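Room 201, kitchen side
26 September 2022

Carrying on from the last entry. The job was to get the counter, the sink and the shelf stock back to a state where anyone can walk in and make lunch or wash up without moving a pile first. Gladys Mutiso did the stock list, I did the counter and the water filter. Damián Orellana came by later for the faucet question.

Started with dry goods. Everything that had drifted onto the counter got checked for a date and either put on the shelf, put in the give-away crate or thrown out. The flour was past it. The rice is fine but the bag had split at the bottom seam, so it's now in the tall jar with the screw lid. Gladys wants the jar labeled with the date it was filled and not the date on the bag. I wrote both.

Boxes are the slow part. Most of them are a quarter full and take up the room of a full one. Rule we agreed on for now: if what's left fits in a jar, it goes in a jar and the box is flattened. If it has cooking directions on the back that somebody uses, cut the panel out and tape it inside the cupboard door. Gladys has started doing this already and the door is getting crowded, so old panels come down when the jar is empty.

Did part of the sorting with the lights low, as the overheads on this side had been buzzing and we wanted to hear which one. It's the one nearest the door. Written on the repairs sheet. Reading small print in that light is no good and I'd leave the date checking for full light next time.
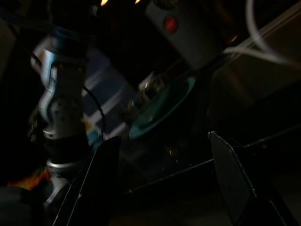
Blue and white box or package, still out. Orange item at lower left.

Counter next. The granite is black with speckles and it hides everything. You can wipe it, look straight down and think it's clean, then put your hand on it and feel grit. What works is getting your eye down near the level of the stone and looking across toward a light. Found a ring of dried sugar and a long smear of oil that way, neither of which showed from standing height.

Tried the following on the oil smear, in this order:

Warm water and cloth. Moved it, didn't lift it.
Dish soap, a few drops, soft side of the sponge. Lifted most of it.
Same again, then a clean wet cloth, then a dry one. Gone, no haze.

The spray Mwaipopo sent over with the last order leaves a film on this stone. It's fine on the shelf fronts and on the cupboard doors, so it stays, but I've written NOT COUNTER on the bottle in marker. Please don't use vinegar here either. The stone probably wouldn't mind a little of it but we don't know what it was sealed with, and the sheet from Grevach that came with the counter says soap and water only.

Seal check: put a spoonful of water on the stone next to the sink, left it 13 minutes, wiped it. No dark patch. Did it again at the back edge and got the same. So no resealing this time. I'd repeat it in January and write the result here so there's something to compare.

Then the water filter. Damián thought the flow had dropped since the summer. I had no earlier number to set against it, so I took one now: the big measuring jug filled slower than I'd like, and I've written the time on the card inside the cupboard door along with the jug's mark. Next person, use the same jug and the same mark, otherwise the number means nothing. The replacement cartridge is from Rastport and it's on order. They gave no delivery date.

Wiped the outside of the housing with a damp cloth and dried behind it. There was a line of scale where the base meets the stone – came off with a wooden skewer wrapped in cloth. Don't use a knife there. Go easy around the cable as well, it comes down from the base and it's simple to catch it with the cloth and tug it. If it ends up over the rim of the sink, move it back behind before running water.

Faucet: Damián had a look underneath and says there's nothing loose. The drip I complained about last time is what's left in the spout running out after it's shut off. He ran it and shut it off a few times and timed the dripping, and it stopped by itself each time. No washer needed. Taken off the repairs sheet.

Things kept on the counter permanently, as agreed:

Water filter, back edge.
Oil bottle, to the right of the filter.
Nothing else. A bowl or plate in use can stay while it's in use.

Gladys isn't happy about the oil being out in the light and would sooner see it in the cupboard. I see the point, but it gets used at every lunch and the last time we put it away it came back out in a day. The glass is amber, so it has some protection. We'll leave it and see how fast we get through it. If a bottle lasts longer than a couple of months we'll buy a smaller one.

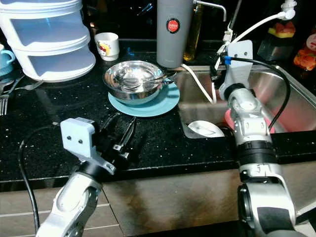 On dishes, the trouble has been less with washing and more with where things wait. Plates were getting stacked in the basin, then somebody needed the basin, then the stack moved to the counter wet and stayed there. From now on unwashed things wait to the left of the sink, and washed things go straight onto the rack or get dried by hand. Small bowls can stand on their plates while they wait, with the spoon left in them. It takes less room and it keeps drips off the stone.

Leave nothing soaking in the basin overnight. I did it myself last week with the oat pan and the next morning the drain strainer was full.

Basin cleaning, what I settled on: rinse, a little baking soda on a damp sponge, rub along the grain of the steel, rinse, dry with the old towel. Takes a couple of minutes. The drying matters more than the rubbing. Our water is hard and the spots you see on the steel are mostly from drops left to dry. Same goes for the steel bowls, which show every drop on the inside. Dry them right away or wash them twice.

Cloths. We had 20 in the drawer at the last count and I could find only a handful that I'd use on a plate. The gray ones with the hem gone are floor cloths now and live in the bucket. New ones go on the Fladel order with the sponges, Gladys has the list. Blue stripe for counter, plain white for dishes. If they get mixed up in the wash it doesn't matter, they're all clean at that point, just sort them when folding.

Still to do:

Flatten the rest of the boxes.
Fit the cartridge when it comes, flush it and time the jug again before anyone drinks from it.
Light near the door.
Get a lid for the compost pail, the old one is cracked on one side and doesn't sit flat.
Ask Damián if he still has the spare drain strainer. The mesh on ours has a bent patch that lets rice through.

Gladys's stock list is clipped inside the front cover of this book. Cross things off when you finish them and add what's missing at the bottom, in pen please, the pencil ones rub off.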